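Right, thread time. I finally finished the Perkgate side mission in Clakudach last night and I have Thoughts. Mild spoilers for the second act, so mute me if you're still mucking about in the harbour.

For anyone who hasn't played: you get the mission from Valeriano Miranda, the ferryman NPC with the enormous coat. Talk to him twice. The first time he just whinges about the weather and you'd swear he had nothing for you (I walked off and lost an hour, cheers mate).

He sends you up to Gristenstead to find the missing surveyor. The marker drops you at the front gate and the front gate is a trap. Go left along the creek till you hit the collapsed fence, crouch, and you're in behind the guards' hut.

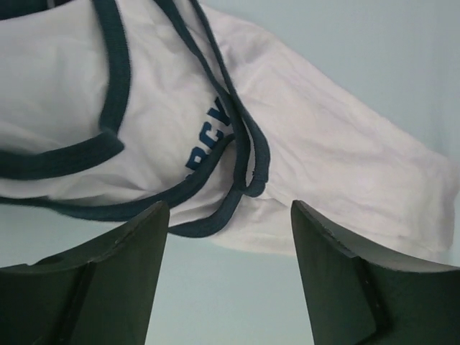

Next bit is the disguise, and this is where half my mentions got stuck. You want the rowing club kit from the boathouse, not the guard uniform, even though the guard uniform has the better armour rating. It's the plain white singlet with the navy edging, same style as this one, and it's stuffed in the third locker along. Put it on and the blokes on the jetty wave you straight through!

Do NOT sprint while you're wearing it. Walking is fine, jogging is fine, sprinting kills the disguise on the spot and you're legging it through the reeds with 3 dogs behind you. Ask me how I know.

Inside the boathouse there's a safe. The code is 585, written on the back of the regatta photo, and you can rotate the photo in your inventory (I didn't know you could rotate things until last night, and I'm 40 hours in).
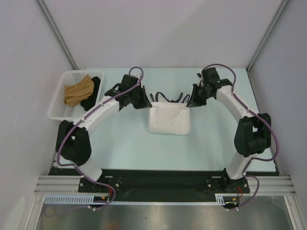

In the safe you'll find the surveyor's logbook and 256 coins. Take the coins, obviously. Read the logbook all the way to the last page as well, or the dialogue option with the surveyor never shows up and you have to do the long version of the ending.

Big thank you to Wayne Després, who replied to my moaning back in November and told me about the last page. I'd ignored the whole questline since then out of pure spite.

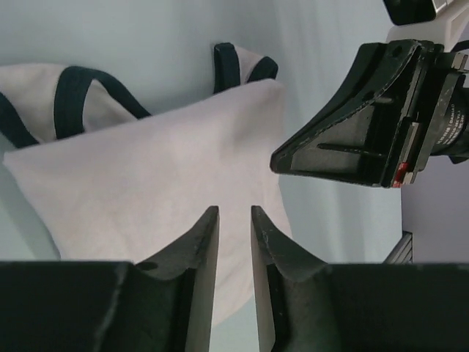

Okay, the colour variants. Once you hand the logbook in, the tailor in Seneviratne will re-dye any outfit you've worn on a mission, and the rowing kit is the one to do. I went for the palest blush on the chart, so pale it's nearly white, and it keeps the dark navy binding round the neck and armholes, so picture the top in this pic and you've got my character. She looks fantastic. She is freezing. It gives zero cold resistance and Seneviratne is basically a glacier with shops.

The dye costs 3705 coins, by the way, so your 256 isn't going to touch the sides. Sell the boat engine parts – there's a crate of them under the jetty – and do the eel deliveries if you're still short.

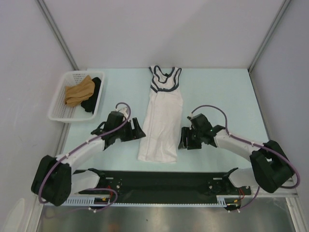
Don't sell the brass compass though! It looks like vendor junk, same grey icon and everything, but the surveyor asks for it at the very end and there's only the one in the game. Save before you open the shop menu.

Ending choice: I let the surveyor go. You get less money and Miranda sulks for a bit, but he gives you the free ferry to Gristenstead afterwards and that saves so much walking. Turn her in and you get a rifle that's worse than the one you've already got.

Doing the lighthouse mission next, the one with the birds. If anyone's found a way past the second staircase without using the flare, please yell out, I've only got one left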